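## 3. Materials and setting

Draft text, NE to check against the coding sheet before we send. Last edited Sep 19, 2021.

### 3.1 What we mean by a place setting

Most work on table clearing in small canteens treats the dish as the unit. One bowl, one plate, one trip to the hatch. We started there too and dropped it after the first week of pilot sessions in May. People don't clear dishes. They clear groups of dishes, and the group depends on what is already sitting on what. A bowl on a saucer moves as one thing. A bowl next to a saucer moves as two, or as one if the person stacks first, and then the question is when the stacking counts as having started.

So: the unit in this paper is the *support group*, meaning any set of items that would move together if the bottom item were lifted. A tray with a bowl on it is one group. A tray with a bowl beside it is two. Utensils are a headache (see 3.4).

The setting was the lunch room at Nutstead, a shared house with a kitchen and a dining area used by residents and day visitors. Tables there are wiped and reset between sittings. We recorded 279 clearing episodes. An episode begins when the last eater stands up and ends when the table has been wiped.

### 3.2 Tableware

Nutstead owns more tableware than it uses and not much of it matches. For the study we held the set constant: trays, bowls, saucers, cups, chopsticks, spoons. Soup bowls were always put out on a saucer at the start of the sitting. Trays were offered at the counter but nobody was told to take one, and people who took one were not told to eat off of it. This matters more than we expected. A fair share of diners carry the meal over on the tray, move the bowl and saucer off onto the table, and leave the tray to one side for the rest of lunch. The tray then collects whatever is small - a chopstick, a napkin, a spoon - and the bowl stays out on the table with its saucer.

We call this the *split setting*. It is the commonest arrangement that is not simply everything-on-the-tray, and it is the one the rest of the paper deals with. Figure 1 gives the basic type: tray on one side, bowl and saucer off it, one utensil on the tray.
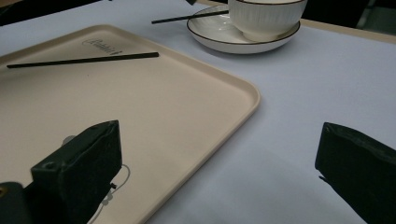 Split settings are awkward to clear because there are two sensible ways to go and they cost about the same. Either the bowl and saucer go back onto the tray and the whole lot is carried in one go, or the tray is carried with its utensil and the bowl and saucer follow by hand. The first saves a walk. The second saves having to find a flat spot on the tray, which with a utensil lying on it can mean moving the utensil first. Gethin's early notes call this "the push aside", and we kept the name.

**Figure 1.** Split setting, basic type. Beige tray with a single black chopstick; white bowl on a white saucer, both with a thin dark rim line, standing on the table beyond the tray. Coded as two support groups plus two utensils.

### 3.3 Procedure

Clearers were residents on the regular lunch rota. Recruited by a note on the kitchen board and word of mouth. There were 24 of them in the end. All had cleared tables at Nutstead before, so no training, and the only instruction was to clear as usual. No time limit. We did not ask for any particular order.

Episodes were coded afterward by the two authors working apart. For each one we wrote down:

- the support groups present at the start
- which group was touched first
- any regrouping before the first carry (bowl onto tray, saucer onto saucer, and so on)
- where each utensil ended up
- number of walks to the hatch

Disagreements were talked through and settled before analysis. Nearly all were over the second and third items. Touching is harder to code than it sounds. Someone who rests a hand on the tray rim while reaching over for the bowl has touched the tray, but we don't think they have begun clearing it. Rule we settled on: a touch counts if the group moves. A nudge counts. Resting doesn't.

### 3.4 Utensils

Utensils never form the base of a group, so by the definition in 3.1 they should just belong to whatever they lie on. For spoons standing in bowls this is fine. For chopsticks on a tray it is only half right. A chopstick lying flat across a tray does travel with the tray, but it is loose and can roll, and clearers treat it differently from a cup in the same spot. Several picked up the chopstick before doing anything else and carried it in the hand through the entire clear.

Single chopsticks were coded separately from pairs. A lone one changes the job, as the other has to be looked for, under the saucer or on the floor or at a neighbors place. We logged the search if there was one. A search was not counted as a touch unless a group was moved in the course of it.

Where the utensil lies also matters. Two positions were coded: *across*, where it spans part of the open surface of the tray, and *along*, where it sits against the rim. Across takes up the room a bowl would want. Along doesn't. Lengthwise position was dropped from the sheet, too fiddly and the coders did not agree well enough.

### 3.5 Orientation of the tray

A tray lying square to the table edge can be taken with both hands at the short sides without turning it. A tray at an angle usually gets turned, or is gripped at a corner and one side. We coded square vs. angled by eye. No measurement. Anything a coder would describe as crooked went down as angled.

We had expected angled trays to be cleared later in the sequence, the idea being that people take the easy grab first. The pilot did not bear this out and we have no strong prediction now. It stays in the model as a control.

### 3.6 Why not simply count walks

Reviewers of an earlier version asked why the number of walks is not the main outcome. Fair question. Walks are easy to count and every kitchen manager cares about them. But in a split setting the number of walks is decided at the regrouping stage, before anyone has gone anywhere. Two clearers with one walk each may have done quite different things at the table: one put the bowl and saucer on the tray, the other put the saucer in one hand and the tray under an arm (yes, really, and more than once). Walks are in Table 2 for anyone who wants them.

### 3.7 Exclusions

Dropped from analysis: episodes where two people cleared the same table, episodes where a diner came back and sat down again, and episodes where the tableware had already been partly stacked by the eaters. The last group is large and would make a study of its own. Stacking by eaters seems to be a courtesy and it follows other rules - bowls go inside bowls, saucers get left at the bottom whether or not they match.

We also left out tables with food still on them beyond scraps. Scraping is a seperate task and at Nutstead it happens at the hatch.

### 3.8 Notes on reliability

Agreement on first group touched was good from the start. Agreement on regrouping improved once we wrote the nudge rule down and put it at the top of the sheet. Evangelista tended to see more regroupings, Gethin fewer; after the second round the gap was small. Utensil end position gave no trouble apart from cases where the utensil went into a cup and the cup then went onto the tray, which we now code by the cup.

The full sheet with worked cases is in Appendix A. The next section reports order of clearing for split settings only, then compares these with the everything-on-the-tray tables.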